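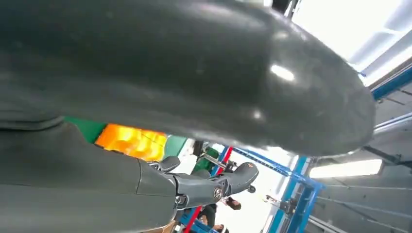
Fig. 18. Highlights on a dark gray casing, with green and orange panels behind

Okay, highlights! I love this bit (handout 202, Gerasimos Fragkou). Look at the two bright ovals first, the long one and the little round one under it. Overhead lighting on a satin-ish curve, so keep your edges soft when you shade them. Then go dark under the lip, darker than feels comfortable! I always chicken out there myself. Leave the blue square tubing until the grays are down, and bring a kneaded eraser for the dust specks.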